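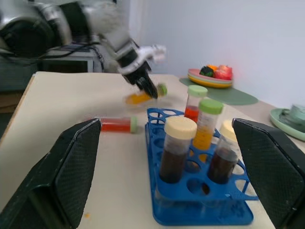
The yellow one, green cap. Four more in the blue rack.

YELLOW

Olga Mendes came in at 5:40 with her coat still on and the keys in her teeth. Lights. Kettle. No, no time for the kettle.

The courier from Renano left at six. That was the whole problem. Six, and if you missed him it was tomorrow, and by tomorrow the people at Vieira would have closed the book on the May samples and gone home to their dinners and three years of river would be worth nothing.

Three years. Mud to the knee, most of it. The Tasiris in spring smells like a wet dog and pennies.

She pulled the blue rack toward her. Tubes in, one hand, other hand hunting for a pen. Pen dead. Another pen. Wrote the number on the form, 3,754, then looked at it and felt her stomach go. Was it 3,754? Or was that last month's? She found the notebook under her lunch. Gravy on the cover. Page stuck. Peeled it.

3,955. Last month's was 3,754. Cross it out, initial it, breathe.

Her mother used to say you could tell a person by how they crossed things out. Her mother had never had to catch a courier.

5:46.

The yellow came from below the old Avanell works, where the bank had slumped and the willows were all leaning in like they wanted to hear something. She'd gone down on her backside to get it. Tore her good trousers. It wasn't supposed to be yellow, the water. Brown, sure. Green in August. But she'd added the drops and given it a shake and there it was, bright as a raincoat, and she'd stood in the wind with her thumb on the cap and said oh, you beauty, out loud, to nobody but a heron.

Then the drive back. Forty minutes behind a hay truck.

"You'll want a second reading," they'd say. They always said. She had the second reading. She'd gone back down the bank for it, hadn't she, trousers and all.

5:51. Bubble wrap. Where was the bubble wrap. Somebody had been popping it, whole rows gone flat, she used it anyway, doubled over. Tape. The end of the tape, the stupid end, picking at it with a thumbnail she'd bitten down to nothing on the highway.

There were 2,000 people on the town supply. She didn't let herself do that sum very often. She did it now, with the tape between her teeth, and her niece was in it, and the fellow from the bakery who always gave her the heel of the rye.

Headlights across the celing. Early. He was never early!

She held the yellow tube up once more, just a second. A second was allowed. Then into the wrap and into the box, lid down, form on top with its ugly crossed out number and her intials beside it, small and slanting.

He was already knocking.

"Coming," she yelled. "I'm coming, don't you dare," and ran for the door with the box held out flat in front of her like a cake.

12 comments | 40 shares
Contact | Copyright, all stories remain with their authors | Back to top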